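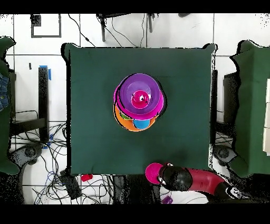
**Machines and Everyday Work, evening course**
**Session 4: Can a machine clear the table yet?**
Notes by Hilde Groen

Welcome back, and thank you for all the stories you sent in after last time (I read every one, including the long one about the bread machine). Tonight we leave the factory for a while and come home to the kitchen, to a chore most of us learned before we could tie our shoes: putting dishes together after a meal. I'd like us to spend the whole first hour on it, slowly, and I promise it is a richer subject than it sounds.

Let's begin with what a shop floor gives a machine that a kitchen doesn't. At Zarnetier, where I spent nine years on the packing side, every tray reached the arm facing the same way, at the same height, in the same light. We had 300 trays to a pallet and they might as well have been one tray shown over and over. When a tray arrived crooked, a person straightened it. Much of what looked like a clever machine was a well-kept line, and I say that with great affection for the line and for the people who looked after it!
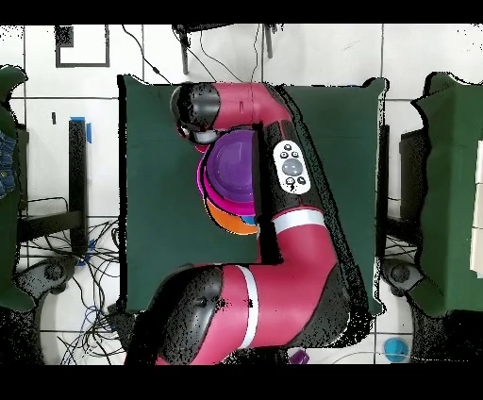
Stacking is the part of the job I want you to think about first, and please think about it with your hands, even if you look a little silly at your desk. You pick up a bowl and you already know how wide it is, how heavy, and whether it will sit inside the next one or wobble on top. A machine has to get all of that from somewhere. Look at the purple bowl on top with the pink rim beneath it and the orange one peeking out further down: once things are nested like that, the lower ones show only a sliver, and a sliver is very little to go on if you are asked to fetch the orange one.

Riet Verbruggen, who taught this session before me, used to split the chore into small questions, and I have kept her list because I have never managed a better one:

- Which thing should move first?
- Where can it be held without knocking its neighbor?
- Where is it going, and is that spot free?
- How will the machine know it has let go properly?

The last one always gets a laugh, and then it gets a silence. We feel a cup settle. We hear it, too. An arm working mostly by sight may have its own wrist in the way at the very moment it needs to look.

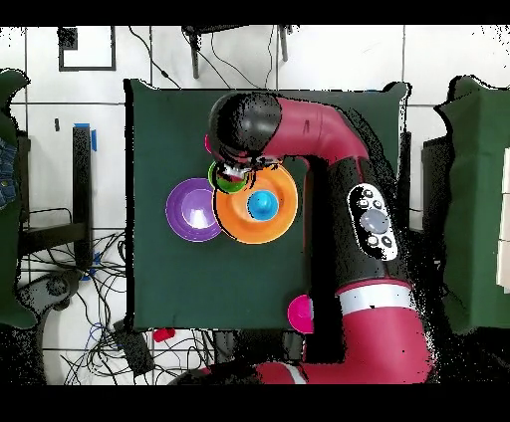 It helps to keep two kinds of "can" apart. There is "can do it once, on a good day, with these dishes," and there is "can do it on a Tuesday with gravy on everything." Plenty of arms manage the first kind now, and that is a real achievement. The second kind asks for glass, wet forks, a napkin stuck to a plate, and a child reaching in from the side. When you read a claim about a household machine, write down which kind of "can" is meant. If you can't tell, write that down too.

**Try this at home (20 minutes)**

Set out a few unbreakable dishes of different sizes. Using only your thumb and one finger, and keeping one eye closed, put them into a single pile. Then do it again starting from a different dish. Note where you hesitated, and what you did with your wrist when you were unsure. Bring the notes, however messy.
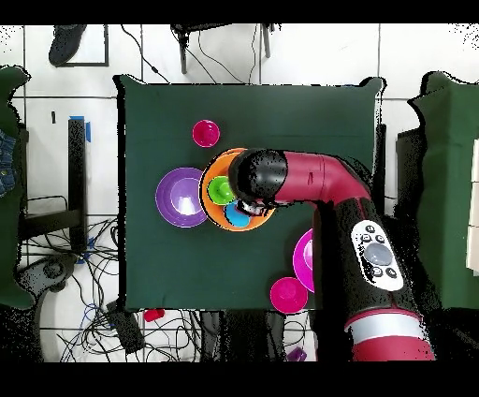

Order matters more than most people expect. A small cup placed early can sit happily inside a bowl, or it can stop the next bowl from going down flat, and then somebody has to undo the pile and begin again. People undo things without noticing they've done it. For a machine, "take it back out" is a separate skill, and it has to recognize that it's needed in the first place.

**For next time**

Please read the Garkillow handout on laundry, pages 4 to 9, and skip the box on costs. We'll be talking about cloth, a far harder guest than any plate. Those of you in the Smits group still owe me a paragraph on vacuum cleaners, and I am looking forward to it.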